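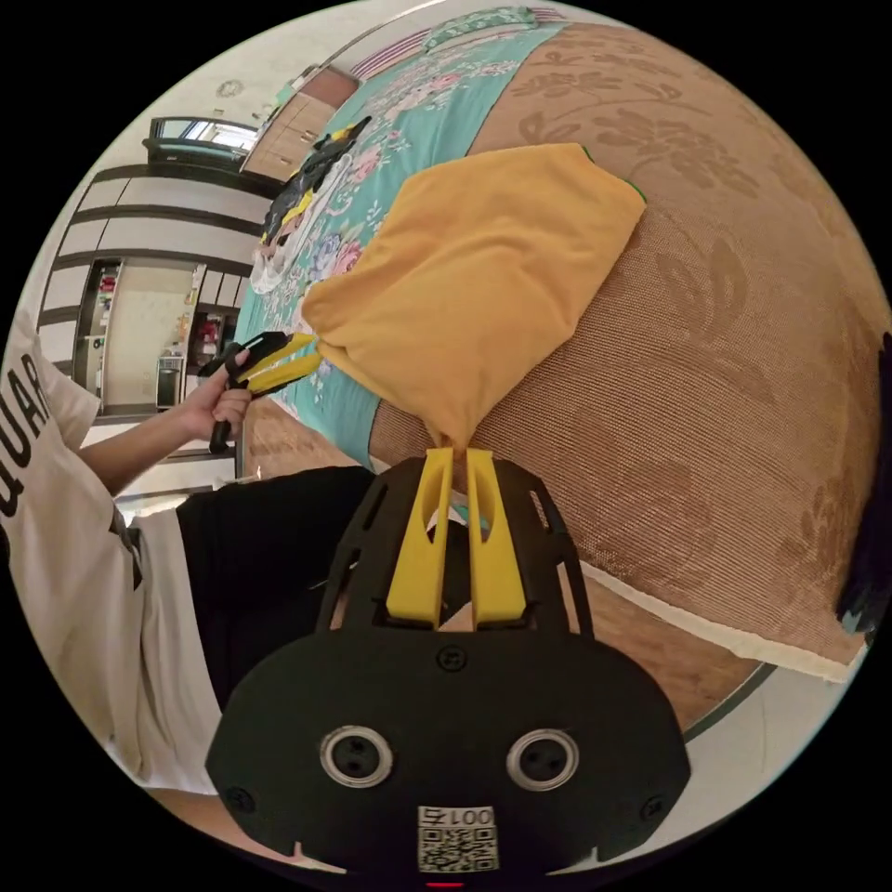

Plilwood, May

Skestis: the cloth-folding set and the code that goes with it

Hi, and thanks for looking in. I'm the one person who keeps this repo going, so if something in here is odd, it's my oddness. Skestis is two things living under one roof. There's a set of two-handed cloth handling recordings made with hand-held grippers in ordinary homes, and there's a small pile of Python that turns those recordings into something a policy can learn from. I wrote the Python for my own use first and then people started asking for it, so now it has a README.

What's in the box

There are 2380 episodes in this release. Of those, 1397 are two-handed, meaning both grippers have hold of the same piece of cloth at some point. The rest are one-handed picks, drags and smoothing passes, and I kept them in because they make pretty good warm-up data for the grasp head.

Most of the work happens on beds. Beds are great for this! They're big, they're soft, and they come with busy backgrounds for free: flowered sheets, woven mats, striped covers, all of it. A plain yellow cloth lifted off a patterned mat is close to the easy end. A patterned cloth on a patterned sheet is where my segmentation falls over, and I've marked those episodes with hard_bg so you can leave them out while you're getting started (or go straight for them, if you're that sort of person).

Each episode folder holds:

video.mp4, the wrist view, fisheye, not undistorted
pose.csv, gripper position and rotation per step
width.csv, finger opening per step
meta.json, gripper number, room tag, cloth tag, and the flags

For two-handed episodes you get a left and a right folder with a shared clock. Please use the clock and don't line things up by row number. I did that for a whole month and trained a very confident policy that let go with the wrong hand.

Getting it running

You need Python 3.10 or newer and a fair bit of disk. Then:

pip install -e .
skestis check path/to/data
skestis build path/to/data --out train.zarr

The check step is slow and a little fussy. It wants every gripper number in meta.json to match a calibration file in calib/, and it will stop dead if one is missing. Leading zeros count, so 001 and 1 are different grippers as far as it's concerned. I know, I know. Changing it would break the old releases.

About the lens

The view is a circle with black corners, and straight things near the rim come out bent. Wardrobes lean, bed edges curl. I leave the frames like that on purpose. Flattening them throws away the outer part of the view, and the outer part is very often where the other gripper is. If your model really needs flat images, pass --rectify to build, but expect worse numbers on anything two-handed.

There's a mask for the black corners in masks/, and another one for the gripper body along the bottom of the view. Use the first one always. The second one I go back and forth on. Hiding the body plate helps when you move to a different arm, but be careful you don't mask the fingertips as well, because then the model can't see what it's pinching.

The policy side

The training code is a fork of Lisadetti with the action head swapped out. It predicts both grippers together in one chunk of steps. I tried two separate policies talking to each other and they mostly pulled the cloth in different directions. The default run is 800 epochs, which is more than you need for picks and not quite enough for folds.

For planning there's a tiny module called sykora (full name Sýkora, but the accent made the installer cry on one machine). It looks at the cloth mask, proposes pairs of grasp points, and throws away any pair where the two paths would cross. It's simple geometry, no learning in it, and it's still the part I trust most.

Known problems

Pose drift when the gripper gets very close to a plain white wall or wardrobe. Flagged as drift in meta.json, though I've surely missed a few.

Reflections from windows throw off the cloth mask in bright rooms. Turning down --sat-thresh helps some.

People are in view in a lot of two-handed episodes. Arms and shirts, mainly. Don't use the set to identify anyone, and if you publish frames, blur faces first.

The cloth tags are a mess. "towel" and "cloth" overlap, and "cover" means whatever I thought it meant that evening. A cleaned-up list is on the dev branch and will go into the next release.

If you hit a bug, open an issue and attach the output of skestis check. A short clip helps too. I usually get to them after 9 at night.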